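How to sort out a toy kitchen (without buying the organizer)

Every guide I've read tells you to start with bins. I don't buy it. Lionel Hamel sold me on a Brerow shelf unit with eight labeled cubbies, and a week later the play food was back in one heap. Start with a bare table and decide what stays.

Step 1. Tip it all out

Use a pale tabletop if you have one. Small fruit disappears on a patterned cloth. Spread things until you can see each one, pans and plates included.

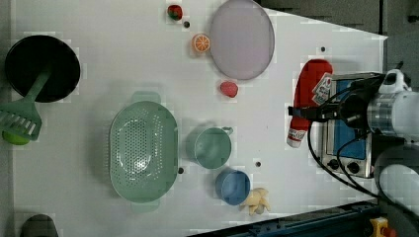
Don't sort by color, whatever the catalogs show. It looks nice for an afternoon and then the banana lives with the yellow bricks. Sort by what a child does with the thing: cook in it, drink from it, eat it, pour it.

Step 2. Bring the big pieces together

Plates, bowls, cups and anything with holes for draining. These take up the room, so they decide how big your container has to be. Measure after this step. I measured before, and the Delton tub I bought was two inches too short.
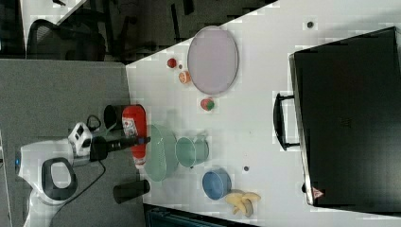 Plate, bowl, basket and cup, with the fruit still to be placed.

Step 3. Use the colander as a container

I doubted this one. Gwenaël Courtois swears by it, and I'll admit it works for the long, awkward pieces that never stack. Sauce bottles go in first — lying down if they'll fit. Leave the plate out; it slides off the top.
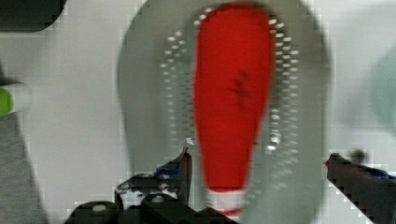 Step 4. Nest what nests

Try small bowls inside larger ones, and cups inside those. Some sets claim to nest and don't. If it takes force, give up and put them side by side. 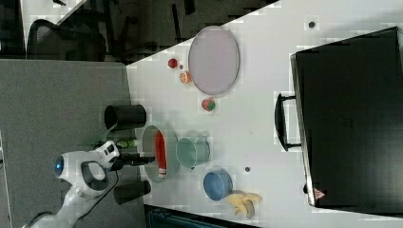 Step 5. Put it back on a low shelf

Keep it to six things at child height and box the rest until Saturday. I've seen it claimed that rotating toys makes them play longer. Maybe. It does mean less to pick up.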